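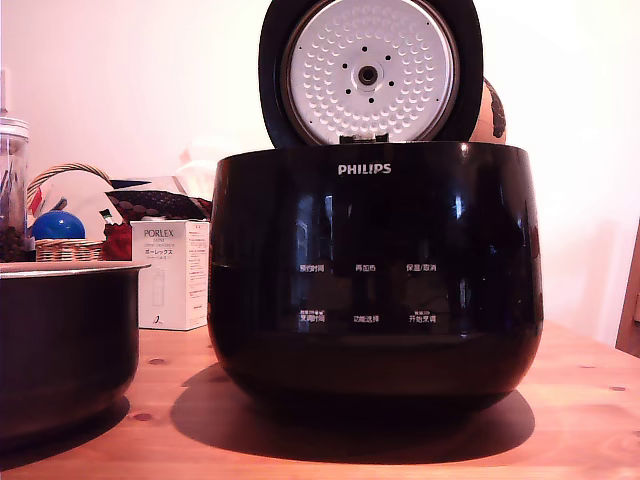

Rice cooker with open lid, on a table.

Search this site
Enter keywords

Organized Crime and the Courts
Unit 6 handout: Proving a Criminal Enterprise

Instructor: Wiremu Prendergast
Fri 2 May

Reading for this unit: the Zanadmont case file, parts one and two. Students who missed the February session on conspiracy should review those notes first.

1. Starting point

A conspiracy charge requires an agreement to commit a crime. In most federal conspiracy cases the prosecution must also show an overt act, although drug conspiracy is an exception. An enterprise charge asks for something further. Under the Racketeer Influenced and Corrupt Organizations Act (RICO), passed in 1970, the government must prove that an enterprise existed, that the defendant was employed by or associated with it, and that the defendant took part in its affairs through a pattern of racketeering activity. The enterprise must also affect interstate or foreign commerce.

The enterprise may be a legal entity, such as a company or a union local. It may also be a group of people "associated in fact" with no charter, no office and no written rules. Most street and drug organizations are charged under the second heading.

2. Association in fact

In Boyle v. United States (2009), the Supreme Court held that an association-in-fact enterprise needs a purpose, relationships among its members, and enough longevity to allow them to pursue that purpose. A chain of command is not required. Members may hold different roles at different times, and decisions may be made informally.

Students often confuse evidence of the enterprise with evidence of the pattern. The same testimony may support both, but each must be proved.

3. Pattern

The statute calls for at least two acts of racketeering activity within a ten-year period, leaving out any time spent in prison. Two acts may not be enough. The acts must be related to each other and must amount to, or threaten, continuing criminal activity. The list of qualifying offenses includes murder, extortion, drug trafficking, wire fraud and money laundering.

4. Class case: Zanadmont

Zanadmont was a towing company with two yards. The indictment alleged that its managers used the business to collect street loans and to move cash for a drug supplier known as Savimska. The main sources of proof were:

- Ledgers seized at the second yard, with 2,640 entries. The defense conceded that 2,625 of them were in the bookkeeper's handwriting.
- Recorded calls, of which almost 300 were played for the jury.
- Testimony from Chiang, a former driver who pleaded guilty and cooperated.

The remaining 15 ledger entries were disputed at length. Note how the trial judge dealt with them: the entries were admitted, and the jury was told that the identity of the writer was a question for it to decide.

5. Cooperating witnesses

Chiang's plea agreement was disclosed to the defense before trial. Review the cross-examination (file, part two) and mark each question that goes to bias, to prior inconsistent statements, or to personal knowledge. Consider also whether the recorded calls support the account of the Brirnden Street meeting, which no other witness described.

A federal conviction may rest on accomplice testimony alone if the jury believes it. Jurors are commonly instructed to weigh such testimony with caution.

6. Written exercise

Prepare a memorandum on whether the Zanadmont evidence would have supported an association-in-fact enterprise had the towing company never been incorporated. Cite the file by page. The exercise is marked out of 100 and counts toward the final grade. Submit it through the course page before the next class meeting.

0 comments
12 shares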